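Purkow opens pet feeding corner at Villaseñor – press notice

Feb 6, 2022. Purkow, the pet supplies shop, has opened a self-serve kibble corner inside the Villaseñor market hall. Big pink bowl of dry food, metal scoop, marble-look counter. Customers weigh out what they need – from 50 grams upwards – and pay by weight. Bring your own tub or buy one on the day.

"People want to try a small amount before they commit to a sack," says Wouter Koster for Purkow. The corner stocks dry food for cats and dogs, 39 recipes over the year, changed round every few weeks. Scoops are washed at closing time and the bowls refiled each morning.
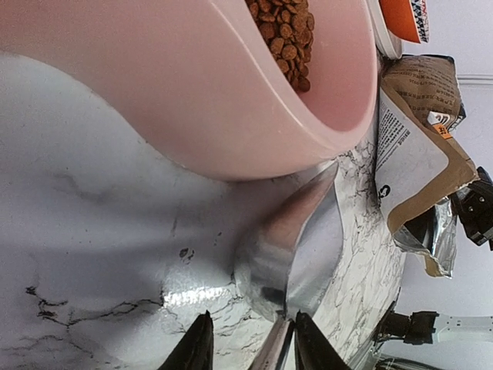 Jeanine Boersma has asked for a smaller scoop as well, saying her old cat leaves half of anything bigger and the rest goes stale. Purkow will have two sizes out by September.

Open daily, 10 to 5. Ingredient lists at the till, please ask if your pet has allergys. Press contact: Thijs Van Hecke, Purkow, stall 102.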